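A morning at the old Canier shop in Eltport

26/01/2019

I have been meaning to write about Canier for ages, and this morning finally gave me the push, because I went to look at their new shop on the ring road and came home with two pillows, a wool blanket and far too many thoughts.

If you didn't grow up round our way, Canier probably means nothing to you. It's a small chain of linen and bedding shops, eight of them now, and it began as a single counter in the covered market at Bomside. My mum bought my first proper duvet there. It had yellow tractors on it and I kept it until the tractors had washed off completely.

The Bomside counter sold sheets, towels and tea towels, and that was the lot. You told them the size of your bed and somebody went up a ladder. Then the family took on the Eltport shop, in the old seed merchant's on the corner, and that's the one I really love. I went there first today, before the new one, so that I could compare them fairly (and because the bakery opposite does cheese scones on a Saturday).

Eltport has hardly changed! The long drawers are still there down the left-hand wall, with the sizes painted on the fronts in inches, and the pillows are at the back where you can have a proper lie down on the two trial beds. The floor slopes, so you roll very slightly towards the window. I've always thought it a brave place to sell mattress toppers, but they do, and they sell a lot of them.

What I like best is how they explain things. I asked what the difference was between percale and sateen, which I've asked before and always forget, and I was handed a corner of each and told to rub them between my fingers. Percale is the crisp one. Sateen is the slippery one. I'm a percale person and I think I always will be, though I can see the point of sateen in the winter.

They also still do the mending service. You can take in a duvet cover with broken poppers and collect it on Thursday, and it costs less than a sandwich. I don't know any other chain of shops that would bother. A cover I bought in Eltport has been in twice, once for poppers and once for a corner that the washing machine chewed, and it's on the bed now.

Then I drove out to the new one. It's enormous. The sign by the door says 1172 square metres, and I believe it, because I walked from the cushions to the bath mats and felt I'd earned another scone. There's a whole room of mattresses, which Canier never sold until they bought out Matei, the bed makers, a few years back. I remember people being quite worried about that at the time. Matei beds were good solid things and everyone's gran had one, and there was talk that the name would be dropped and the workshop shut.

Well, the name is still on the label, and the beds are still made in the same workshop, or so the lady in the mattress room told me. She let me try every single one. I was there for the best part of an hour – shoes off, coat off, a paper cover on the pillow – and she never once hurried me. My favourite was the second firmest, a plain pocket sprung one with a wool layer on top and those big old-fashioned tufts. I didn't buy it. We're going to wait for the spring, when they have their March sale, and see if the price comes down at all.

I'll admit I expected to dislike the place. I'd got it into my head that a big shop on a ring road couldn't possibly feel like Canier, and it's true that the lighting is a bit fierce and there's music. The tills are a long way from everything. But the staff are the same sort of people, and they've brought the painted drawers with them! Not real ones, these are copies, but somebody has gone to the trouble of putting the sizes in inches on the fronts, and I stood there grinning at them like a fool.

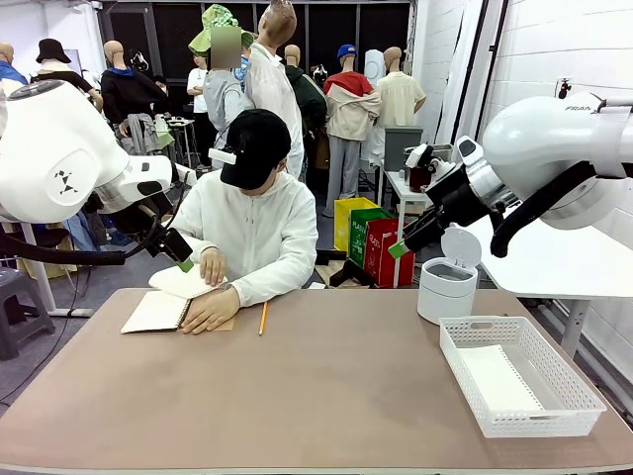 The wool blanket was my one real extravagance. It was £58, down from rather more, in a dark green check with a fringe on two sides. I'd gone in for pillows only and had been very firm with myself in the car. But it was folded over the end of one of the Matei beds and once I'd had it over my knees there was no going back. It's on the sofa as I type and the dog has already had a look at it.

The pillows are the medium ones with the cotton case, same as I've bought for years. I did try the new shaped sort with the dip in the middle and I couldn't get on with it at all, it was like sleeping on a saddle. If you've got on better with yours, please tell me how long it took, as my sister swears by hers and keeps going on at me about it.

A few practical bits if you fancy going. The car park at the new shop is free for two hours and the entrance is the second turning after the roundabout, not the first, which takes you into the tyre place. The café isn't open yet. Eltport closes for lunch, as it always has, so go early. And the Bomside counter is still in the market on market days, tea towels and all, with the same ladder.

I'm going to try for Bomside next month, as I need a new ironing board cover and theirs are the only ones that fit my ancient board. I'll let you know about the mattress when we've decided.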